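Progress Report to the Quezada Fund
Project: Household Goods Lending Room, Rusten
Prepared by: Shona McPhee, Project Coordinator
Date: Sunday, July 25, 2021

1. Summary

The lending room has now completed its second quarter of operation under the grant. Fitting out is finished except for the items listed in section 4. The collection stands at 400 items, and 84 households are registered as borrowers. Spending remains within the approved budget.

2. Work completed this period

The storage area was cleared and sorted in full. Donated goods that could not be lent were passed on or recycled, and everything retained has been entered in the register kept by Keith Ruawai. Kitchen goods, linens and small tools now have separate shelving.

Carrying equipment received particular attention. Borrowers had told us that bags were awkward for larger loans, and that returned goods were often left at the counter with nothing to hold them. We have therefore moved to rigid baskets for both issue and return. The type in use is a light plastic basket with slotted walls and a metal handle bar, which can be lifted and set down with one hand when the load is modest. The slots allow staff to check that a basket has been emptied before it goes back to the stack - a small matter, but one that had caused several items to go astray in the first quarter.
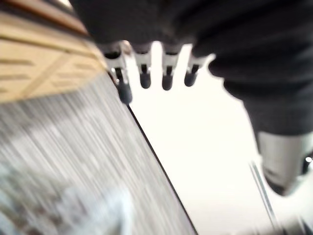
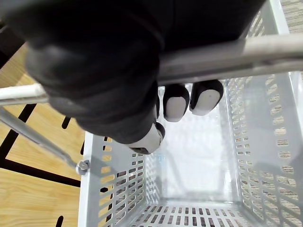 Second picture: basket with slotted walls and metal handle bar.

3. Use of funds

The sum of $1,000 released for fittings has been spent on shelving, labels and baskets. Receipts were sent to Manaia Sheehan under separate cover. No funds were moved between budget lines.

4. Outstanding matters

Three items remain open:

Handle fittings. The bolts that hold the handles to the basket walls are to be checked each month. Ashton Faulkner has drawn up a check sheet, and the first round will take place in August.

Shelf labels. Labels for the linen section are still to be printed.

Opening hours. Borrowers have asked for a later closing time on one evening. Staffing for this has not been settled - a proposal will follow with the next report.

5. Request to the Fund

We ask the Fund to note the progress set out above and to confirm release of the third installment on the agreed schedule. The next report will cover borrowing by category and the results of the basket checks.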